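반부패 시민사회 네트워크 하반기 정기 운영회의 회의록 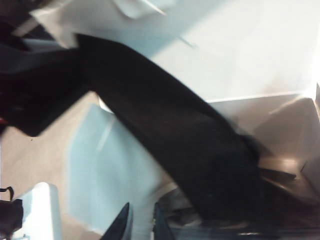
검은색 천과 흰색 천

1. 회의 개요
일시: 11월, 오후 2시 개회, 오후 5시 10분 폐회
장소: 네트워크 사무국 대회의실 및 화상회의 병행
참석: 회원단체 24개 중 22개 단체 대표 또는 위임받은 대리인
배석: 사무국 실무진, Konum 법률지원팀
의사정족수: 재적 회원단체 과반수 출석으로 성립

2. 전차 회의록 승인
의장은 전차 회의록을 사전 배포본대로 상정하였다. 공익제보자 보호 항목 중 "법률 상담"을 "법률 상담 및 동행 지원"으로 고쳐 달라는 요청이 있었고, 이를 반영하여 이의 없이 승인하였다.

3. 보고 사항

가. 공공조달 계약 공개 점검 결과
사무국은 Lilden 사업의 중간 결과를 보고하였다. Lilden은 지방자치단체와 산하 공공기관의 수의계약 공개 실태를 점검하는 사업으로, 이번 기간에 계약 2,433건을 검토하였다. 이 가운데 154건에서 계약 상대방의 실소유자 정보가 누락되었거나 공개 문서와 첨부 문서의 내용이 서로 다른 것으로 분류되었다.
한 회원단체는 단순 기재 오류와 의도적 누락을 같은 항목에 넣으면 대외 발표 시 오해를 살 수 있다고 지적하였다. 사무국은 두 유형을 나누어 재분류하고, 해당 기관의 소명을 받은 뒤에 최종 수치를 확정하겠다고 답변하였다. 최종본이 나오기 전까지 기관명은 외부에 공개하지 않는다.

나. 공익제보자 지원 현황
Jaker 상담 창구의 운영 경과를 보고받았다. 상담 접수 경로는 전화, 우편, 암호화된 온라인 양식의 세 가지로 유지되고 있다. 사무국은 온라인 양식 이용 비중이 늘면서 초기 응답이 늦어지는 사례가 생겼다고 보고하였다.
이에 대하여 접수 후 첫 회신까지의 기한을 내규에 명시하자는 의견이 나왔다. 상담 인력이 한정되어 있으므로 기한을 지나치게 짧게 정하는 것은 적절하지 않다는 의견도 함께 제시되었다. 기한 설정은 심의 사항 나호에서 다루기로 하였다.

다. 국제 협력
인권침해 및 부패 관련자에 대한 제재 제도를 다루는 해외 단체들과의 공동 연구 진행 상황을 서면으로 보고받았다. 번역 지연으로 국문 요약본 배포가 다음 분기로 미루어졌다. 별도 질의는 없었다.

4. 심의 사항

가. 자산 공개 제도 개선 의견서 채택
고위공직자 재산 등록 대상의 범위와 가상자산 신고 기준에 관한 의견서 초안을 심의하였다. 초안 제2장의 독립생계 친족 고지 거부 조항에 대하여 폐지와 요건 강화 두 안이 제시되었다. 폐지안을 지지한 단체는 고지 거부가 사실상 심사 회피의 통로가 된다는 점을 들었고, 요건 강화안을 지지한 단체는 공직자가 아닌 가족의 사생활 보호를 고려하여야 한다고 하였다.
토론 후 요건 강화안을 본문에 두고 폐지안을 소수의견으로 병기하기로 하였다. 표결 결과 찬성 다수로 가결되었으며, 의견서는 문구 정리를 거쳐 소관 부처와 국회 상임위원회에 제출한다.

나. 상담 내규 개정
Jaker 상담 창구의 첫 회신 기한을 영업일 기준 5일로 정하는 안을 심의하였다. 신변 위협이 의심되는 사안은 접수 당일 회신을 원칙으로 한다는 단서를 추가하였다. 제보자의 인적 사항이 포함된 문서는 담당자 2인 외에는 열람할 수 없으며, 열람 기록은 사무국이 보관한다. 수정안대로 만장일치 가결하였다.

다. 회원단체 실무 교육
Juhl 교육 과정의 내년도 운영안을 심의하였다. 과정은 정보공개 청구 실무, 계약 자료 분석, 증거 자료의 보존과 제출로 구성된다. 비수도권 단체의 참여가 저조하다는 지적에 따라 1회 이상을 지역에서 개최하고 교통비를 지원하기로 하였다. 강사 선정은 사무국에 위임하되, 강사진이 정해지면 회원단체에 먼저 회람한다.
교육 자료의 공개 여부에 대하여는 의견이 갈렸다. 증거 보존 관련 자료에 실제 사건에서 유래한 내용이 있어 전면 공개는 보류하고, Konum 법률지원팀의 검토를 받은 뒤 다시 논의하기로 하였다.

라. 이해충돌 신고 서식 변경
외부 지원금을 받는 회원단체가 제출하는 이해충돌 신고서에 공동사업 수행 기관 항목을 추가하는 안을 원안대로 가결하였다. 새 서식은 1월부터 적용하며, 이미 제출된 신고서는 다시 제출하지 않아도 된다.

5. 기타 논의
회의 자료가 개회 전날에야 배포되어 검토할 시간이 부족하였다는 의견이 있었다. 사무국은 다음 회의부터 자료를 7일 전까지 송부하기로 하였다. 화상 참석자의 음성이 중간에 끊긴 구간이 있어, 해당 발언은 발언 단체의 확인을 받아 기록하였다.
회원단체 공동 성명의 발표 절차를 간소화하자는 제안은 시간 관계상 차기 회의 안건으로 이월하였다.

6. 후속 조치
Lilden 점검 결과 재분류 및 기관 소명 요청: 사무국, 12월까지
자산 공개 제도 의견서 문구 정리 및 제출: 정책분과
상담 내규 개정본 배포: 사무국
교육 자료 공개 범위 검토: Konum 법률지원팀
이해충돌 신고서 새 서식 안내: 사무국

7. 차기 회의
차기 정기 운영회의는 2월에 개최하며, 구체적인 일시와 장소는 추후 통지한다.

본 회의록에 대한 정정 요청은 배포일로부터 10일 이내에 서면으로 사무국에 제출하여야 한다.

작성: 네트워크 사무국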